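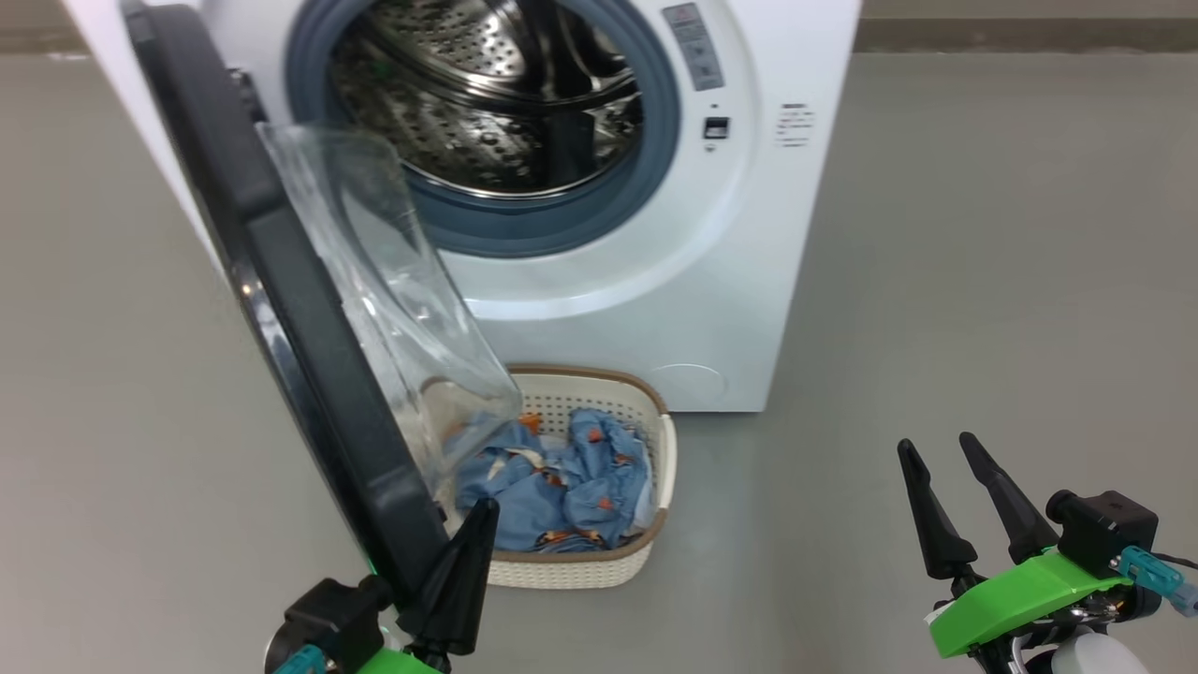 Review: Narkora laundry arm, after one season in our guest house

I manage the linen room at Jaltstead, a small hotel with 25 rooms. We took the Narkora on a one-year lease, and I promised my colleague Doaa Belkadi at our sister house that I would write down what I think of it, good and bad. We pay the normal price for the lease and I have no discount from the maker.

What it does for us is the small washing. The sheets and towels go out to a laundry company, as before. The robot takes the guests' own clothes, the staff shirts and the pajamas that we lend to families with children. It opens the front-loader, takes the clothes from the basket, closes the door and starts the program that you have chosen for it. Later it empties the drum again. It does not fold and it does not iron.

Installation took two visits. On the first one the technician, Amr Bensaid, asked us to change the basket. Our old one was a soft bag and the grippers lost the edge of it all the time. A stiff basket with a proper rim works much better, and it should stand on the floor directly below the opening. If somebody pushes it under the machine door at a strange angle, the robot waits and sends a message. In the first weeks I received too many of these messages, also at dinner.

The speed is not impressive. A full basket takes the robot 12 minutes to load, and Asmaa Ramadan, who has worked here much longer than me, does it in less than two. But Asmaa has other things to do, and the robot can work at five in the morning when the corridor is empty.

Small items are the weak point. Socks stay behind in the fold of the rubber seal, and one time a child's sock went home with the wrong family. We now put all small pieces in a net bag before they go in the basket. The manual mentions this on one line only, which I find too little.

Now the part that Doaa asked me about most, the people. We are four in the linen room and we are still four. I was worried about this and so was the team, and there was a difficult meeting before the lease was signed. Nouhaila Ouali asked for it in writing that no hours would be cut before September of next year, and she got it. What changed is the kind of work. There is less bending, and Asmaa says her back is better. There is more sorting, checking of pockets and answering of the tablet. Zyanya Cortés became the person who restarts the robot when it stops, and for three months she did this without any extra pay. That was a mistake from our side and it is now corrected. If you lease one, decide before the first day who will do this job - and pay for it.

One more thing is the noise. The motors are quiet but the warning tone is sharp, and it can be made softer only by the technician. We are still waiting for that visit.

The support line answers quickly in the morning and slowly after lunch. Spare fingers for the grippers arrived in a week.

I give it three and a half stars from five. For a house with fewer rooms than ours I would not take it. We will keep it until the lease ends, and then I will ask the team before I sign again.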